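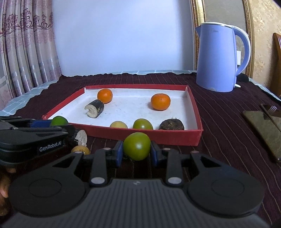 Figura 2. Tapa de cartón rojo con interior blanco y lote mixto: mandarinas naranjas, cítricos verdes, un fruto amarillo pálido y caña de corteza oscura. Un segundo trozo de caña queda sobre la mesa.

3.2. Composición de los lotes y criterios de clasificación

El material procede de dos puestos de venta de Atevdale y uno de Drotdale, visitados en junio. En total se registraron 902 piezas, de las cuales 709 se incluyeron en el análisis. Las restantes se descartaron por presentar golpes profundos o por no poder asignarse a un puesto concreto. Las piezas incluidas se repartieron en 31 lotes mixtos.

Cada lote se dispuso en una bandeja de cartón de poca altura, con el interior blanco. El fondo claro facilita la comparación del color de la piel, que en los cítricos verdes resulta un indicador poco fiable. En la Figura 2 aparece una mandarina verde con una zona amarillenta junto a un fruto pequeño de color amarillo pálido, mientras que las mandarinas de la parte posterior son de un naranja vivo. El fruto verde y redondo situado delante de la bandeja, de piel lisa y ligeramente moteada, muestra la dificultad de separar limas y mandarinas verdes solo por su aspecto. Siguiendo a Ashworth (comunicación personal), estos casos se anotaron como «cítrico verde» hasta el corte de la pieza.

La caña de azúcar se trató como categoría aparte. Los trozos se describieron según el color de la corteza y el estado de la cara de corte, que en los ejemplares de la figura es clara y fibrosa. Las irregularidades del borde, como la muesca visible en el trozo de la bandeja, se anotaron sin atribuirles una causa.

Las piezas de piel marrón y rugosa se agruparon de forma provisional bajo la etiqueta «raíz o fruto seco», a la que corresponde la pieza próxima a la esquina delantera derecha de la bandeja. Su identificación definitiva se hizo al abrirlas y se recoge en el inventario Badon.

La clasificación fue realizada por dos personas de forma independiente. Los desacuerdos se resolvieron con una tercera lectura a cargo de Gareth Ashworth, y las etiquetas iniciales se conservaron junto a la definitiva.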